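**Forum: Building Care and Maintenance > Surfaces and Finishes**

**Thread: Descalers on grout and marble, proposed change to the cleaning guidance**

---

**Gemma Whiteley** (moderator)

Members are invited to comment on a proposed change to section 2 of the cleaning guidance for serviced lettings. The current text permits a mild acidic descaler on "all hard internal surfaces". The proposed text would restrict acidic products to glazed tile, glass and sanitary ware, and would prohibit their use on marble, limestone and travertine in all circumstances.

The change follows several reports of dull patches on polished stone. At Nic Giolla, two worktops lost their shine in the area next to the sink within a single letting season. The cleaning contractor had followed the guidance as it stood. The owner was told that the marks were limescale and asked for a stronger product, and the damage became worse.

Comments should deal with the wording and with any practical difficulty in applying it. Requests for advice on individual properties belong in the general section.

---

**Tahsin Amarasinghe**

I support the change in principle but consider it incomplete. The draft says nothing on grout. Glazed tile will tolerate a mild acid. Cement grout will not tolerate it for long, and in most of the rooms for which my office is responsible the two cannot be cleaned separately. A person spraying a wall does not spray the tile and spare the joint.

Small rooms are the hardest to manage. The walls are tiled, the ventilation is often poor, and spray settles on every surface. Where a stone surface is fitted in the same room, overspray from the walls will reach it whatever the guidance says.
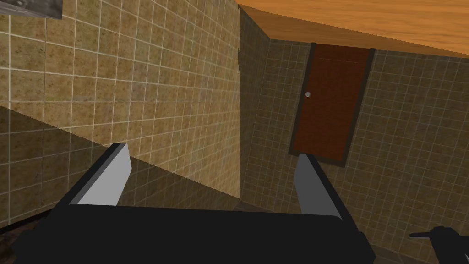 **Jamie Rowbotham:** I must disagree with the proposal to extend the restriction to grout. Acid will weaken cement grout if it is used often and left to stand. It will do very little harm if the joint is wetted with clean water first, the product is removed promptly and the wall is rinsed. Contractors have worked in this manner for many years. In hard water areas a complete ban would leave them with scraping as the only remedy, and scraping damages more grout than descaler does.

My preference is for a short statement of method in place of a prohibition:

- wet the wall thoroughly before applying the product
- apply from the bottom upwards
- do not leave the product to dry
- rinse with clean water and wipe down

---

**Tahsin Amarasinghe**

Mr Rowbotham's method is sound where it is followed. Our inspection records suggest that the first and last steps are the ones most often left out, particularly on changeover days when the time between guests is short. Guidance that relies on four steps being carried out in order by a person with other rooms waiting is, in my view, optimistic.

I would also ask what is to be done about epoxy grout, which resists acid well. The draft treats all joints alike.

---

**Adelmo Martinelli**

I write as a contractor. We used Derska on tiled walls for some time and moved to Marko when our supplier, Brandavent, changed its range. Both are sold as bathroom descalers. Neither should be used on marble, and we have never done so. My staff are trained to identify stone before they start.

The real difficulty is that the owner does not always know what the surface is. We have been told "marble" and found a printed laminate. We have been told "some kind of composite" and found real marble, already marked. A property information sheet stating the material of every worktop, floor and wall would prevent more damage than any wording in section 2.

On grout, I side with Mr Rowbotham. I would add that a stiff nylon brush and a neutral cleaner will deal with most staining if the wall is attended to regularly. Descaler becomes necessary when it has been neglected.
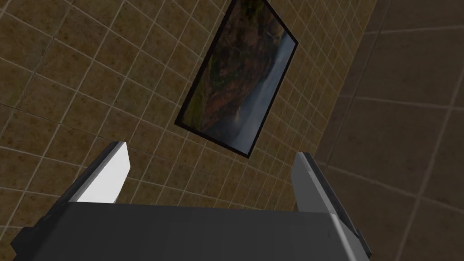

*Tiled wall, low viewpoint.*

The lower rows of a wall should be checked first. Splashed water collects there, and the joints near the floor usually discolour before those at eye level. If they feel sandy when rubbed with a finger, the grout has begun to break down, and no cleaning product of any kind will restore it. It should be raked out and replaced.

---

**Kelly Heywood**

I am grateful to Mr Martinelli for raising the information sheet. Our office introduced one last December. It took longer to compile than expected, mainly on account of older properties for which no fitting records survived. Complaints concerning surfaces have since fallen, although I would not wish to claim that the sheet alone is responsible.

I have two comments on the draft.

First, it is addressed to cleaners only. A good part of the damage to polished marble is caused by guests, and it is caused by food. Lemon juice, vinegar, wine and tomato will all etch the surface. A used fork set down on a worktop with salad dressing on it can leave a dull mark in the shape of the fork, and the mark will remain after the dressing has been wiped away. Guests take this to be a stain and rub at it. It is a loss of polish, and rubbing does not help.

Secondly, the draft implies that sealing the stone will protect it. A sealer slows the absorption of oil and coloured liquids. It does not prevent etching. Owners who have paid for sealing are frequently surprised by this and should be told before the money is spent.

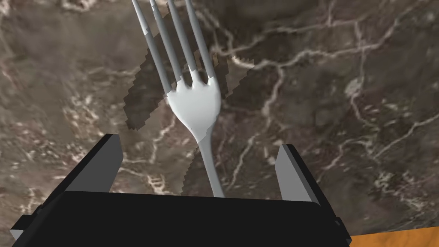 ### Revised wording for comment

**Gemma Whiteley** (moderator)

In the light of the replies so far, I propose the following. It replaces the earlier draft in full.

> **2.1** Acidic cleaning products must not be used on marble, limestone or travertine, nor sprayed on any surface close enough for the product to fall on them.
>
> **2.2** Acidic cleaning products may be used on glazed tile. Where the joints are of cement grout, the wall must be wetted beforehand and rinsed afterwards, and such products should be used only when a neutral cleaner has failed.
>
> **2.3** The owner must supply a written statement of the material of each worktop, floor and tiled wall, including the type of grout where known. The statement must be reviewed every 12 months.
>
> **2.4** Where polished stone is fitted in a room used for preparing or eating food, guests must be provided with a chopping board and table mats, and with a notice asking them to wipe up spills promptly.
>
> **2.5** Sealing does not protect stone against acid and must not be described to owners as doing so.

---

**Jamie Rowbotham**

I can accept 2.2 in this form. The reference to a neutral cleaner being tried first is reasonable. I would strike out "close enough for the product to fall on them" in 2.1 and say instead that the product must be applied by cloth where stone is present. Distance is difficult to judge, and contractors will argue over it.

---

**Adelmo Martinelli**

Agreed as to the cloth. It is slower, but we do it already.

I question the review period in 2.3. Worktops are not replaced every year. A review upon any alteration to the room would be sufficient and would produce less paper.

---

**Kelly Heywood**

I would retain the yearly review. Owners do not reliably report alterations. In our own case a floor was replaced with limestone between lettings, and we learned of it from the cleaner.

On 2.4, may I ask whether the notice is to have standard wording? Left to themselves, some owners will produce a full page, which will not be read. I suggest a limit of 100 words.

---

**Tahsin Amarasinghe**

I remain of the view that 2.2 is too generous, and I ask that my objection be noted. If the majority prefers it, I would request one addition, namely that epoxy grout be exempted from the wetting requirement. There is no purpose in imposing it there.

I should also be glad of guidance on repair costs. We were quoted £200 for repolishing one etched area beside a hob. The owner and the contractor each considered that the other should pay, and section 2 was of no assistance to either of them.

---

**Gemma Whiteley** (moderator)

Mr Amarasinghe's objection is noted. Application by cloth will be written into 2.1 and the exemption for epoxy grout into 2.2. The word limit will be added to 2.4. The review period in 2.3 remains open, and further views are welcome.

Liability for repair falls under section 7 and cannot be settled in this thread. A separate one has been opened for it, and Mr Amarasinghe's question has been copied there.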